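Screen Acting and the Film Business, week 5
Handout: breaks, comebacks and how careers get talked about
25 August 2021

Bring last weeks sheet as well, we didn't finish it.

Main point today. A gap in a filmography is not one thing. Could be illness, money, a run of flops, a child, a contract row, a stage job. The press tends to pick one and stick to it. Your job is to read the interview and ask who gains from the version given.

Terms to know:
Hiatus - unplanned or planned, no release in the period
Shelved - film was shot, never came out. Actor WAS working. People forget this
Second lead - billing term, not an insult
Vehicle - film built round one performer

Case for discussion: the Herrero season. Actor does two films for Herrero, both lose money, then no release for a long stretch. Trade pages said "retired". In fact shooting Jillo the whole time, shelved in July. So check production dates before release dates, always.

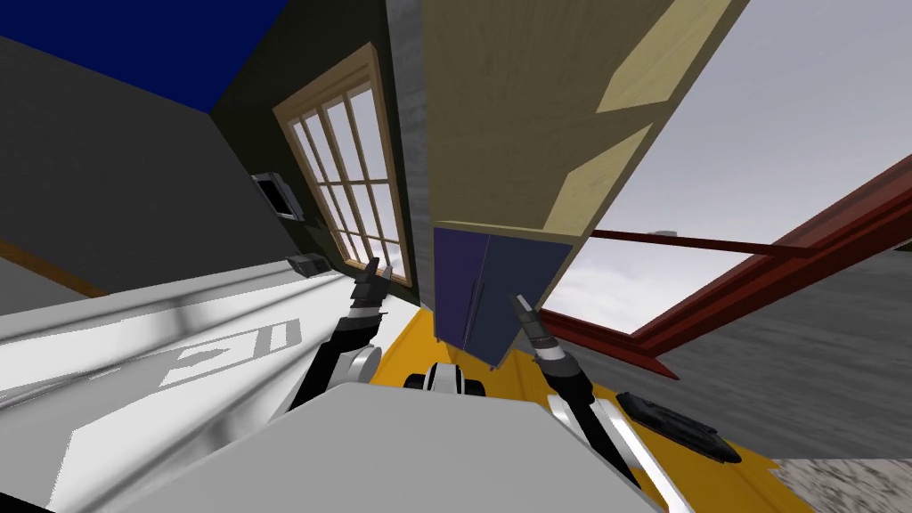
Performance next. After a break the usual worry is size, too much face, too much voice. Close-up punishes it. Start with rooms and where you stand in them. Think of a tall window divided into small panes, pale light coming through, a long white countertop in the same room. Where does the actor go? Near the glass the face gets shape, at the counter there is something to do with the hands. Try both, same line, then swap. Keep it small.

Reading: Ernitz chapter on billing, pp 146 onwards. Skip the tables. Huston reader, the section on contracts, only the first 15 pages.

Written task: 200 words on one interview of your choice. What is claimed, what is left out, what the filmography says. No plot summary pls. The long essay is 2000 words and seperate from this, see the module page.

Next week: stage to screen, voice. Wear shoes you can move in.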